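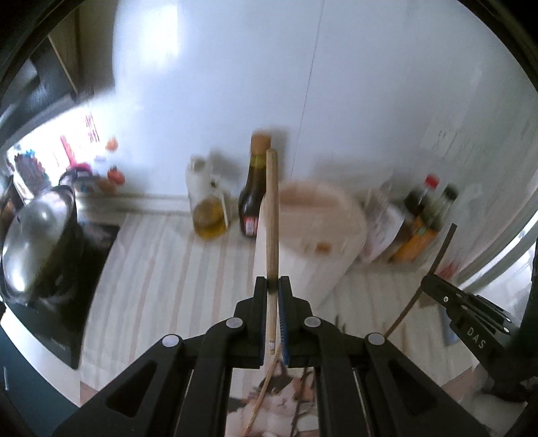
Dilruba Bhattacharjee told us that she had never once thought about where her chopsticks went between dinner and the next dinner, and that the question annoyed her at first. Several other respondents in Ganness said much the same. Storage of small utensils is a habit people carry out many times a day and find hard to put into words.

Figure 3. A wooden chopstick, thick end up, at a kitchen counter.

4.2 Where single utensils end up

Households were asked to list every place in the kitchen where they had put down an eating or cooking utensil since the morning. The drawer came first in nearly all lists, followed by the drying rack and the counter beside the stove. Chopsticks were different from forks and spoons in two respects. They were more often kept upright in a jar or cup, and they were more often reported as missing their partner.

The second point matters for the model in Section 3. We had treated all utensils as single items. A pair that has been split is still in the kitchen, but many respondents counted it as lost. One household in the Bandara district kept nine odd chopsticks in a tin and used them for stirring, testing oil and holding up seedlings. When asked how many they owned, they left the tin out of the answer. We have kept their answer as given and marked the case in the appendix.

Material also played a part. Wooden chopsticks were replaced more readily than metal ones, and respondents spoke of them as something that wears out. Metal pairs were described as belonging to a set – often a wedding gift – and were looked for when they went missing.

The diary sheets were less useful than the interviews. Of the 100 sheets handed out in April, many came back with the evening column blank, which is when most washing up was done. Entries made before noon were fuller. We therefore use the diaries only for morning placement and rely on the interviews for the rest of the day.

Kitchen size had little effect on the number of storage places named. Counter length had a clearer one, and we return to it in Section 4.3.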